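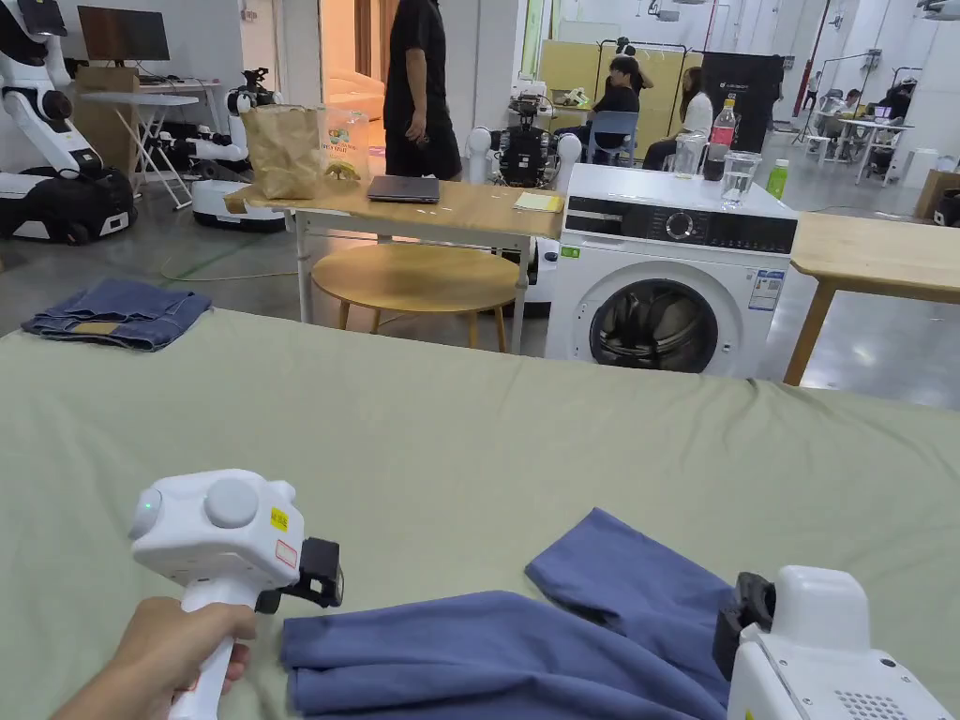
Jeans auf dem grünen Tuch, davor ein blauvioletter Stoff

Protokoll der Sitzung Kleidertausch Drimstead, 26. April 2023
Protokoll: Tirta Tarigan

TOP 1 Saalmiete
Caradog Harries legt das Angebot von Risitz vor: 400 Euro pro Tag, Heizung angeblich inklusive. Das hieß es letztes Mal auch, danach kam eine Nachforderung. Ohne schriftliche Zusage wird nicht unterschrieben.

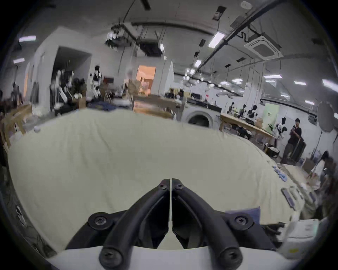 TOP 2 Annahme und Sortierung
Bognár möchte die Restware kostenlos abholen und verspricht »vollständige Wiederverwertung«. Tarigan fragt, wo die Sachen landen – eine Antwort liegt nicht vor. Zur Annahme: Auf einem hellen Tischtuch wie auf dem Bild hebt sich ein blauvioletter Stoff gut ab, Weißes dagegen kaum. Harries hält die Tuchfrage für überschätzt. Vertagt.

TOP 3 Werbung
Siten bietet 1000 Handzettel an. Harries bezweifelt, dass die jemand liest. Beschluss: 400 Stück, Verteilung erst im August. 2 Stimmen dafür, keine dagegen, Begeisterung hält sich in Grenzen.

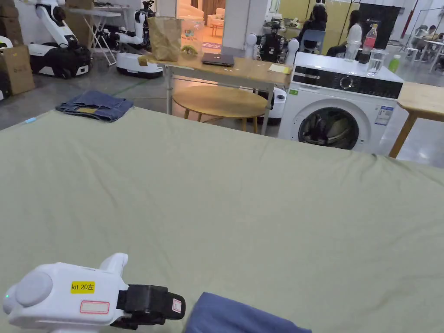

TOP 4 Verschiedenes
Der Schlüssel zum Nebenraum fehlt weiterhin. Harries fragt bei Risitz nach.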